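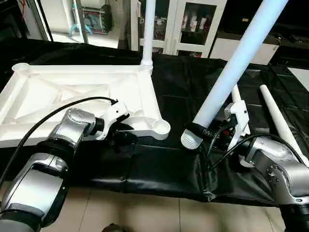 Two arms cost twice as much to maintain as one, and the budget has to say so before anyone signs, Tadhg Mulcahy told the Harkitville equipment meeting on Saturday. He wanted the service contract listed on its own line, with spare grippers and cables under it.

The meeting was called to plan the purchase of a two-arm station for assembling **small plastic furniture**. The job is fitting tube legs into the corner sockets of a molded base, with one arm at the base and the other bringing the leg.

Two suppliers are on the list. Pinheiro offers the arms, grippers and controller as one package, with delivery in 8 weeks. Wuslow sells the arms alone and leaves the grippers to the buyer. Its delivery time is 40 days, but the grippers would have to be ordered separately, and no price for them has come in yet.

Planners used last year's order of 841 stools from Flodoneck to set the workload. At four legs each, that is 3,364 insertions, and the shop expects a similar order this year.

Mulcahy also asked for a trial period of 90 days before the final payment. Pinheiro has agreed to that in writing. Wuslow has asked for more time to answer.

The draft budget covers the arms, a table, floor work and training for two operators. A revised version with the service line added goes back to the group in May. Gripper quotes are due before then.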